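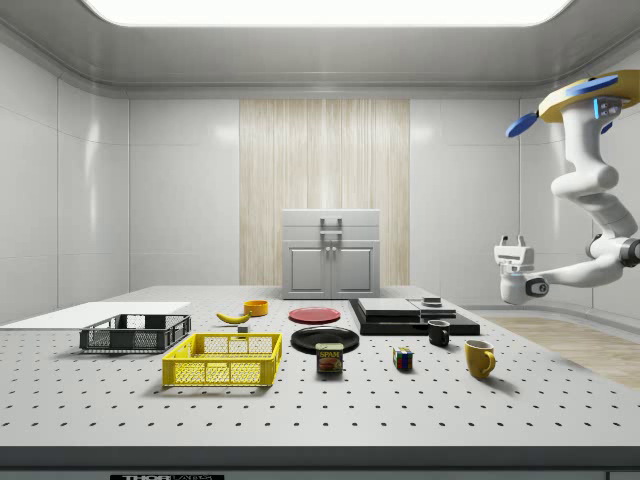
Florelley Hall, walk-through before the Alska Open (miniatures, 2 days)
Checked by: Satish Negi and Sunita Tiwari
Date: 13 January 2026
Marks: **OK**, **FIX** (before doors), **WATCH** (we will be having words)

## 1. Doors and aisles

- [x] Main doors open fully from inside. **OK**
- [x] Side exit opens. **OK**, with a shoulder. Has been reported since September.
- [ ] Side exit clear. **FIX.** Blocked by a plaster volcano from the Reuter campaign weekend. It's a very good volcano. It still can't live there.
- [x] Aisles wide enough for two players carrying army trays. **OK**
- [ ] Bags under tables. **WATCH.** Every player brings one army and luggage for a month.

> Hall limit is 300 people. We have 143 players signed up, so we're fine unless they all bring friends who want to watch someone measure things. S.T.

## 2. Tables and terrain

- [x] Folding legs locked, all rows. **OK**
- [ ] Table 2 wobbles. **FIX.** Kuldeep Pal says it has always wobbled and that people should play around it. Overruled. New foot ordered.
- [x] Mats flat, corners taped. **OK**
- [ ] Terrain checked for bare wire and pins. **FIX.** Two hedges and the chapel drew blood. The chapel's weather vane is a sewing needle, and Lalit Kashyap, who built it, was proud of that until today. Snip it.
- [x] Tall buildings weighted at the base. **OK** 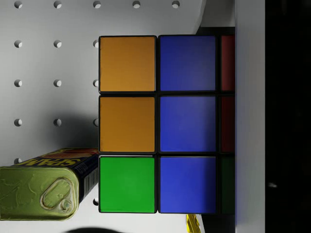
## 3. Power and lighting

- [x] Extension cords taped down along the wall side. **OK**
- [ ] No cord plugged into another cord. **FIX.** Found a chain of four behind the scoring desk, feeding one phone charger.
- [x] Projector cable off the floor. **OK**
- [ ] Kettle on its own outlet. **WATCH.** Last year it shared with the scoring laptop and we lost round three. The tea was ready, at least.
- [ ] Light over the far corner. **FIX.** Flickers. Fine for atmosphere, bad for line of sight arguments.

## 4. Painting corner

- [x] Craft knives capped and signed out. **OK**
- [ ] Superglue remover in first aid box. **FIX.** Box contains one bandage and 600 dice tokens. Bimla Malhotra is restocking it and would like to know whose tokens they are.
- [x] Spray primer outside only. **OK.** Sign is up. The old sign is also up, painted over in gray primer.
- [x] Water cups and drink cups in different colors. **OK**

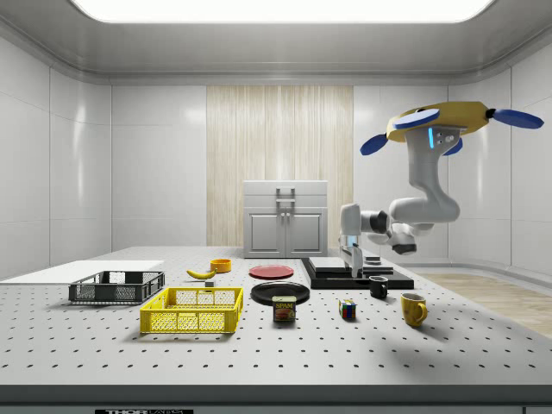 *Objects laid out on the perforated tabletop.*

## 5. Trader stand (Gerkley)

- [x] Racks fixed at the top. **OK**
- [ ] Demo table inside its marked floor space. **WATCH.** It was when we measured. It tends to drift toward the coffee.
- [x] Empty boxes flattened and taken out. **OK**

## To do before doors open

1. Volcano: Lalit, with a second person on the heavy end.
2. Table 2 foot: Kuldeep.
3. Weather vane and both hedges: Lalit again. Bring pliers.
4. Cords and far corner light: Satish.
5. First aid box: Bimla.

Recheck the side exit after setup. Sunita has the key and the spare roll of tape.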